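Help wanted for a two-arm build, Tuesday evenings

Sirko is a pair of small robot arms that a handful of us have been putting together in a shared workshop in Ivcombe, and we would love to have a few more people at the bench. We started with one arm on Zhuoran Yuan's dining table and a box of parts left over from his old printer, and it has grown a good deal since then (his family has the table back, you'll be glad to hear). The arms move, the grippers open and close, and the software mostly does what Agnese Hunt tells it to. What we need now is company, patience, and a lot of practice runs.

The job we're teaching it is a plain one: pick up a ball, put it in a basket, take it out again. A person drives the arms by hand using a second, smaller set of levers, the cameras record the run, and later on the arms try it on their own. We had a wire basket first and the fingers kept snagging in it, so we went over to wicker, and that has been much kinder to everyone.

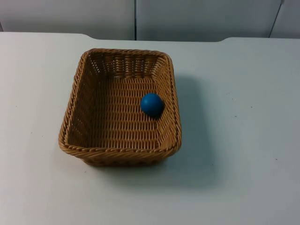 We've saved 64 good runs so far, and Agnese would like a great many more before she trains again in May. Different hands make for better recordings. Zhuoran goes in fast and straight, I creep up on everything like I'm trying to catch a cat, and we'd really like some people in between!

You don't need any background in robots. If you can sit still for a stretch and don't mind doing the same small thing over and over while chatting about something else, you'll fit right in. We'd also be very happy to hear from anyone who:

sews or does upholstery (the cable sleeves are a sorry sight)
has used a 3D printer and can talk ours into behaving
writes a little Python, or is learning and wants a reason to
is good at labeling things and keeping a notebook

The gripper fingers deserve a special mention. Josée Zacharias drew the shape and she's on her third version, with a fourth half sketched. If you like fiddling with small parts, filing, gluing, trying again, please come and sit next to her. She has ideas for softer pads and only one pair of hands. 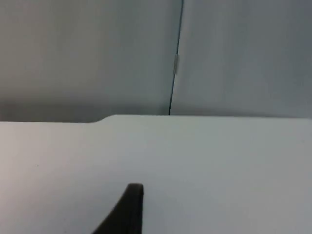
One of the black gripper fingers over the worktable, seen from the wrist camera.

We meet on Tuesday from 6:30 until whenever the kettle runs out, usually a bit past nine. There's no pay, I'm afraid, and no fee either. We'd ask you to come for at least 2 sessions before deciding, as the first one is mostly finding out where things are kept. You should be 18 or over, or come along with a parent. The workshop is on the ground floor with a ramp at the side door, and the chairs are better than they used to be.

To join in, leave a note for Hadi Mahasneh at the front desk or write to us through the workshop's message page with "Sirko" in the subject line. Tell us a little about yourself and what you'd like to try. Long hair tied back, please, and no dangly bracelets near the arms.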